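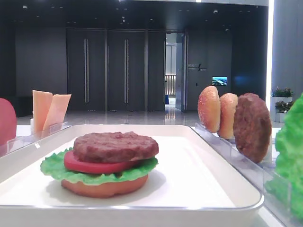
Our group studied how students in our town choose their lunch, and how much of it is thrown away. We asked 340 students at two school cafeterias, Laryea and Zudell, to fill in a short form during one week in September. The first question was about the order in which people decide. Many said they think of the meat first and of the vegetables last, although in a burger like the model one on the tray, lettuce and tomato lie under the patty and are already part of the meal.

19/04/2025 – by the Eltero student group
Reading time: 4 minutes

At Laryea the kitchen served 936 meals in the week, and at Zudell it served 800. We weighed the waste after every lunch. Bread was the largest part on four days of five, and this surprised us.
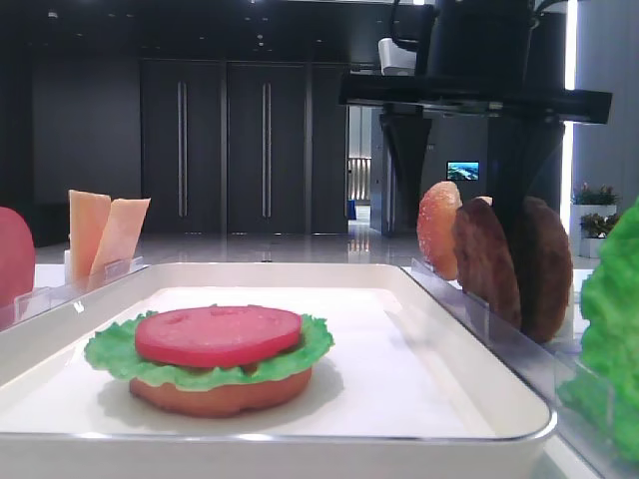
Figure 2. Model burger with bun, lettuce and tomato.

Students who could choose their own portion left less food on the plate. We can not say that the choice is the only cause – the menu at Zudell was also shorter. 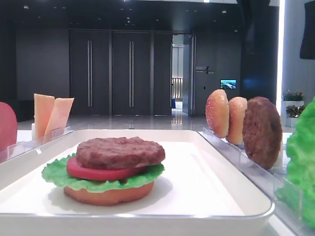

The price had a smaller effect than we expected. Only the older students wrote that they compare it before they go in the line.

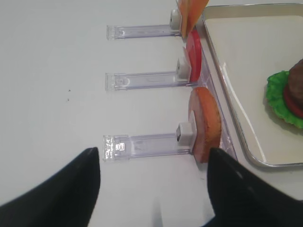
For the next report we would like to repeat the forms in winter, when the menu has more soup, and to weigh drinks separately.

Contact: Eltero student group | © 2025 | Back to top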